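8 September 2025

Back on the transparent parts problem. Jade has been asking when the grasp planner will stop treating clear plastic as empty air, and I keep saying soon, so today I actually sat down with it.

Where we were: the depth map on the wrist side is useless over anything see-through. You get the surface underneath, plus a sprinkle of rubbish wherever there's a highlight. Zelance (our segmentation node, for anyone reading this later) copes a bit better as it only wants the colour image, but it was trained on Eliseo's February set and that's nearly all opaque stuff.

First thing I tried was turning the confidence threshold down. Bad idea – it started drawing masks round reflections and shadows and calling them parts. Put it back.

Second go: keep the threshold where it was, and feed the planner the outline edges from the colour image along with the mask. Qistina wrote an edge grouping step for Gromitz ages ago and it dropped in with hardly any changes (thank you Qistina!). Had to fix a frame mix-up first. The edges were coming out in camera coordinates and the planner wanted gripper base, so every grasp pose was off to the left by the same amount. Two hours gone on that. There's a check in the launch file now.

Ran 100 plans offline with the new input. 9 came back with no valid grasp, all of them with the mask split in two down the middle. I think the merge step gives up too early when something opaque crosses the clear bit. Hildegard reckons we should just merge by outer contour and ignore whatever's inside, and I'm coming round to it. 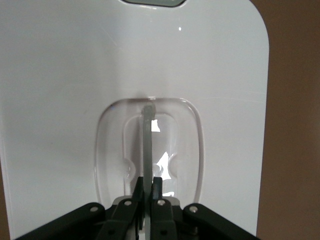
Wrist view, fingers on the bar, clear piece on the white panel. Three bright reflections right of the bar, all inside the outline.

Still to do:
- mask out highlights before the merge, not after
- try Hildegard's outer contour version on the 9 failures
- ask Montserrat if the Fernix driver can lock exposure, mine drifts
- log the edge groups with each plan, I was working from screenshots again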